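Work, rights and changes to your job

Robot doing part of our changeovers, what should we be asking for?

Posted by linencupboard, Mar 11, 2019

Hello all, long-time reader and I've finally got something to post! I work on changeovers for Plusberg, who do short furnished lets. We've got 301 flats on the books and each of us gets 45 minutes a flat, which covers beds, bathroom, kitchen, the lot, and then what we call the dressing, so cushions straight, throws folded, remote on the table, that sort of thing. In January they told us a robot was coming in to do the dressing. The firm that sets it up is called Cleltus and they've been teaching it in one of our own living rooms, with four of us taking turns to be on hand.

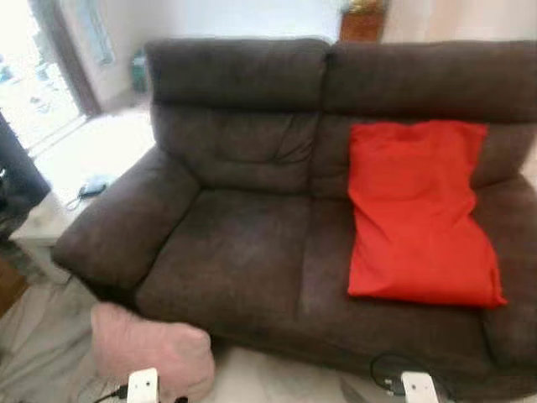 My worry is the minutes, not the machine itself (I quite like it, if I'm truthful). Our manager has already said the 45 might come down to something else from April, and when I asked what, she said they'd see how it went. But dressing was the sit-down-and-breathe part of the job. You've scrubbed a shower, your knees are gone, and then you get to stand a red cushion up against the back of the sofa and feel you've finished. With the robot on that, holding on to the pink one like a parcel, I go straight from one bathroom to the next one. I tried to explain this at the team meeting and I think it came out as me saying I wanted to be paid for plumping.

The other thing is that nobody's written down what we're doing while we stand with it. Some days I've been on hand all afternoon, putting things back so it can have another go, and my timesheet only has boxes for flats completed. So on paper I'd done one flat! It got sorted, but I had to ask twice.

And there's the fiddly question of whose fault it is. If a guest complains about a sofa, that's currently a mark against the cleaner's name. If the robot did the sofa and I did the rest, does it still come to me? I asked and got a shrug.

Has anyone been through this? I don't want to be the difficult one, I just want to know what's normal to ask for before they fix the new times.

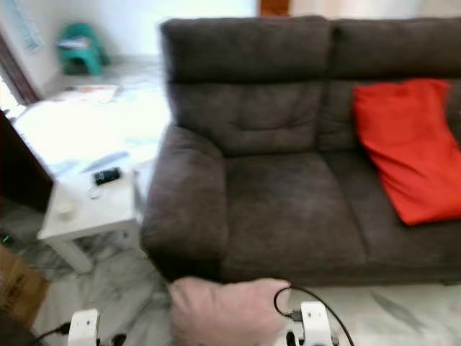

Fulgencio Esteban

Ask for the new time in writing, and ask how they got it. We had automation come into the linen side at my place, Biswas, a folding machine and later an arm for the towels, and the mistake we made was arguing about whether it was fast. It was fast enough. What we should have argued about was what got counted. They took the folding minutes off us and left us with the unloading, the clearing of jams and the sorting of anything it didn't like, and none of that had ever had a number next to it.

So keep a notebook for two weeks. Write down every time you step in, what for and how long, even if it's only a minute. When they come up with a figure for April you'll have one as well.

On the complaints, that's an easy one for them to give you. All they need is a tick on the job sheet to say who did what. We got ours within the month.

I'd also say, don't give up on the breather. Call it a rest break between heavy tasks and it sounds like what it is. We lost ours and got it back, but it took the best part of a year and two people had left by then.

dustpan_dee

just refuse?? if it can do the sofa it can do the loo. see how they like that

linencupboard

Fulgencio, thank you, that's really useful, I've started the notebook already. First day's entries are mostly me going over to smooth something out. Soft things are what we spend our time on — it goes in and gets hold of a pinch of fleece, and then everybody has an opinion about where the rest of it should go. The Cleltus lad wanted to know how I decide when a throw looks right and I couldn't tell him! I've been doing it eleven years. I ended up doing it slowly several times over while he wrote things down, and that's another thing I don't think is in my job description, come to that.

Dee, I did laugh, but I've got rent to pay.

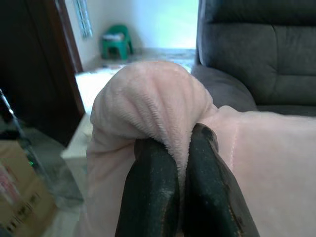
More replies

henemari_moll

Coming at this from the other side, I'm a shift supervisor at Henemari and we do almost 900 rooms a week between the sites. What your manager is probably being asked for is one figure, minutes saved per flat, and she'll be nervous about it. Go to her before she has to send it. I had a housekeeper do that to me and I was grateful, I'd have put down something daft otherwise.

Showing the Cleltus chap how you fold is training work. We pay ours at the trainer rate for those hours and it wasn't a fight, somebody asked and we looked up the rate. If Plusberg has any kind of rate for showing new starters the ropes, ask for that one.

Where I don't agree with Fulgencio is the tick box. We tried it and people stopped fixing things the robot had left crooked, as it was no longer their sofa. Now whoever locks the door checks the lot, and they get five minutes for the check. Marks go to the flat and we talk about them as a team. It's not perfect, some of mine grumble that they're tidying up after a machine, and I can see their point.

Fulgencio Esteban

Fair enough on the tick box, we've only got the one laundry so it's easier to see who left what. I'd take the five minutes if they're offering it. Get that in writing too.

linencupboard

Meeting's booked with my manager and I'm taking the notebook. I'm going to ask for the trainer rate first and then the five minutes. Will report back.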